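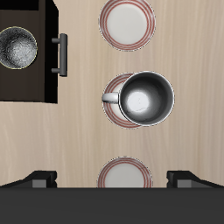 Mug and plates in the simulator, seen from the wrist camera.

Bench Tips: Comparing Grippers on a Kitchen Counter Setup

Posted by Stamatia Andreadis, Tuesday, October 27, 2020

These notes come from two weeks of trying parallel grippers on dishes, first in simulation and then on the bench at Altside. Most of them apply to any small arm with two fingers.

Start with the mug, then the plates. A mug gives you a handle, a rim and a body to grab, so you learn a lot from one object. A flat plate gives you only the rim, and thick fingertips will hit the counter before they get under it. If your fingers are more than 7 mm thick at the tip, plan on sliding the plate to the counter edge first.

Check the handle direction before every trial. In the render above the handle points left, toward the cabinet. An approach straight down over the rim doesn't care much about that, but a handle grasp does. Write the direction in your log or you will be comparing two different tasks.

Put the mug off center on its plate for at least part of the set. It sits to the right in ours, with the body past the plate's edge. A controller that does well only with centered mugs isn't ready for a real sink.

Use 30 trials per gripper. We started with 7 and the ranking changed when Kristof Hoekstra reran it the next day. Thirty takes most of an afternoon on the bench and a coffee break in the simulator.

Keep the closing speed the same for both grippers. The Utico fingers ship with a faster default than the Zesska pair, and that alone made the Utico look clumsy on mugs. Match the speed first, then the force.

Watch for shiny metal. The bottom of the mug shows up as a bright spot from overhead, and our detector kept putting the grasp point there. Hafiz Pillai fixed it by taking the grasp from the outline of the rim. On the bench, a lamp moved to one side did nearly as much.

Know what your fingers hide. With a wrist camera, the gripper body covers the bottom of the view, and here it takes the lower half of the nearest plate. Back the arm off and take a second look before you plan a grasp on anything that close.

Leave room by the cabinet. Bar handles stick out, and the side of a finger will catch one on a wide swing. We add a keep-out box around the handle and shrink it later if the arm can't reach.

Rubber pads wear. Wipe them with a damp cloth between sets and change them after 200 grasps. Write the change date on a piece of tape on the gripper base — pencil holds up better than marker.

Next month's page covers drawer pulls. Send questions to the bench mailbox, and put the gripper model in the subject line.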